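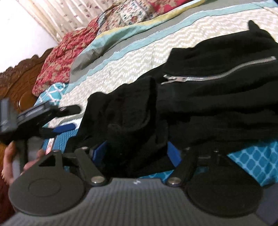
Wartungstag, oder: warum mein Tee schon wieder kalt ist

15. Oktober 2018

Eigentlich wollte ich heute Abend endlich den Beitrag über den Herbst in Clekau fertig schreiben, der liegt seit Wochen halb angefangen herum. Aber dann habe ich doch wieder die Greifer auf dem Tisch gehabt, und weil mich nach dem letzten Eintrag gleich mehrere von euch gefragt haben, wie ich die Dinger eigentlich in Schuss halte, kommt jetzt eben das. Der Herbst muss warten.

Für alle, die neu hier sind: Ich betreue ein Paar Handgreifer, mit denen wir Wäschestücke aufnehmen, zurechtziehen und zusammenlegen, damit der Arm drüben in Lerkunberg es später nachmachen kann. Die meiste Zeit ist das eine sehr friedliche Arbeit. Man steht am Bett, greift in den Stoff, zieht, legt um, fängt wieder an. Schwarze Sachen mit Reißverschluss sind mir dabei am wenigsten lieb, weil man die Falten so schlecht sieht und sich der Schieber gern dort versteckt, wo man zufassen will.

Nach 300 Griffen ist bei mir Pause, und dann wird geschaut. Zuerst die blauen Backen. Die sammeln Fusseln, das glaubt man gar nicht, und zwar besonders an der Kante, wo man sie nicht gleich bemerkt. Ich nehme ein feuchtes Mikrofasertuch, lauwarmes Wasser, keinen Alkohol! Im Januar habe ich ein Paar mit Alkohol geputzt, und danach waren sie so stumpf, dass mir jedes Hemd weggerutscht ist. Shabnam Lashari, die mir die ganze Sache damals beigebracht hat (und der ich bis heute zu jeder unmöglichen Uhrzeit schreiben darf), hat nur trocken gemeint, das stehe doch in ihrer Liste. Stand es auch. Seite zwei.

Dann die Schrauben unten an den beiden Hebelarmen. Die lockern sich mit der Zeit, immer die linke zuerst, fragt mich nicht. Man merkt es daran, dass die Backen beim Schließen nicht mehr gleichzeitig ankommen, eine schiebt den Stoff dann vor sich her, bis die andere endlich da ist. Ich ziehe mit dem kleinen Schlüssel von Yurchenko nach, bis es gerade eben fest ist, und dann öffne und schließe ich 15 Mal langsam von Hand. Wenn es irgendwo hakt, eine Vierteldrehung zurück. An die Stifte oben kommt bei mir nur ein winziger Tropfen Öl, mit dem Zahnstocher aufgetragen, und was danebengeht, wird sofort abgewischt. Öl auf Bettwäsche ist ein Kapitel für sich, da habe ich meine Erfahrungen.

Zum Schluss der Nullpunkt. Backen ganz zu, am Rechner den Wert ablesen, Backen ganz auf, wieder ablesen. Bei meinem rechten Greifer steht offen normalerweise 510, der linke liegt ein kleines bisschen darunter, das war schon immer so. Weicht einer deutlich ab, geht die Prozedur mit den Schrauben von vorne los. Heute war es der linke, zweimal hintereinander, daher der kalte Tee. Beim dritten Anlauf habe ich gemerkt, dass ein Fädchen im Gelenk saß, vermutlich von irgendeiner Franse. Mit der Pinzette raus, und der Wert war sofort wieder da. So lange gesucht für ein Fädchen!

Die neuen Backen von Oltby sind übrigens noch nicht da. Bestellt sind sie, zusammen mit einer Tüte Ersatzschrauben, 100 Stück, weniger gab es nicht. Wer also welche braucht, meldet sich bitte, ich schicke gern ein paar im Umschlag herum.

Und eine Frage noch in die Runde: Wie macht ihr das mit Reißverschlüssen? Ich fasse inzwischen eine Handbreit daneben in den Stoff und lasse das Metall einfach mitlaufen, aber bei schweren Sachen kippt mir dann gern alles zur Seite. Schreibt mir das gern in die Kommentare, ich lese wirklich alles, auch wenn ich mit dem Antworten manchmal furchtbar langsam bin.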